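Plant watering arm - build gallery

Clodagh Ó Gríofa, shared workshop, Gollthorpe. Updated 8th October

Quick page because people keep asking. It's a small arm on a bench, it picks up a watering can and waters succulents. Started in August with a secondhand arm off someone in Plundon, 445 quid, no manual. Gripper is two fingers plus a wrist cam so most of these are from the arm's point of view. Will write it up properly when theres time.

Gripping first

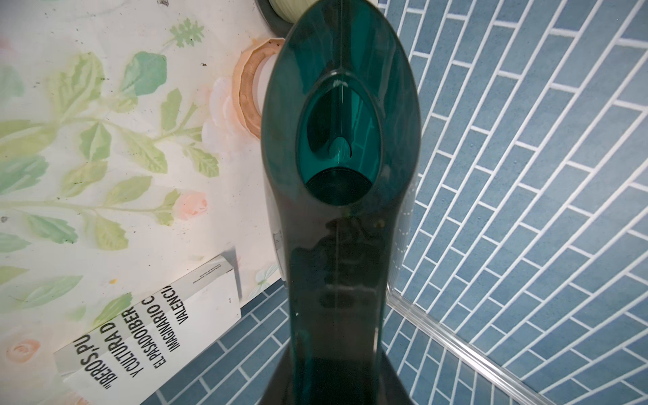
Took ages to get a decent hold on the can. It's smooth and the fingers used to let it twist as soon as the arm turned. Fixed with a slower close and a bit more squeeze - too much and the motor trips. Current limit is set at 1,000 mA for now. Don't copy that without checking your own motors.

Also the can is see-through green, so the depth numbers were rubbish. Gave up on depth for that bit and went by the plain colour picture instead. Better. Not great.

The bench

Blue brick pattern on two sides, flowery top. Busy on purpose, I wanted the vision side to cope with somebody's actual kitchen. Three pots, three sizes, and the saucers all differ too. Lighting is whatever Gollthorpe gives us. 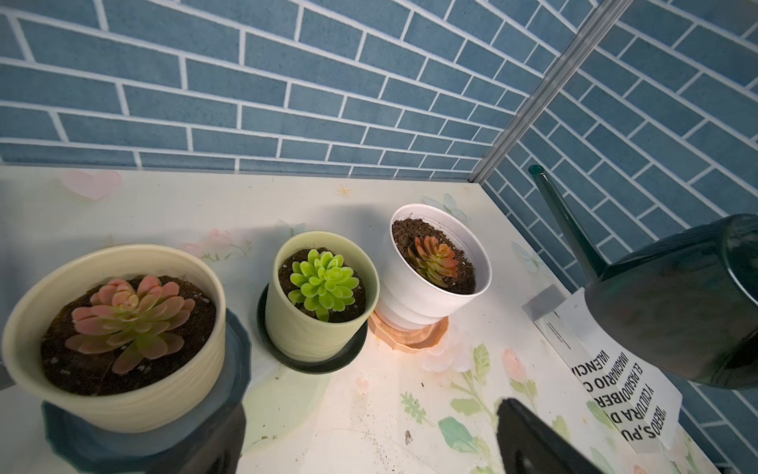

Big cream pot, green one, little white one. Watering can on the right.

Training clips so far: 3,380 frames, labelled by hand, mostly by me, some by the Haworth lot over two evenings (thank you, biscuits owed). Pots are easy. Spout tip is the pain, it's thin and dark and the model looses it against the grout lines.

Pouring

Aim is spout over soil, stop, tilt, count, back up. Tilt is 53 degrees at the moment. Small pot has the least room for error so that's the one I test on. 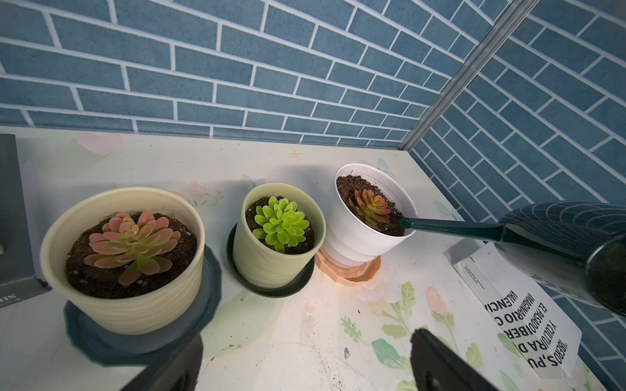

Still to do

- softer pads on the fingers
- proper cable run, it snags on the elbow
- weigh the can before and after so it knows how much went out
- tidy the code, then put it up
- Felberg open bench night, if it behaves

Comments are on, slow to reply tho.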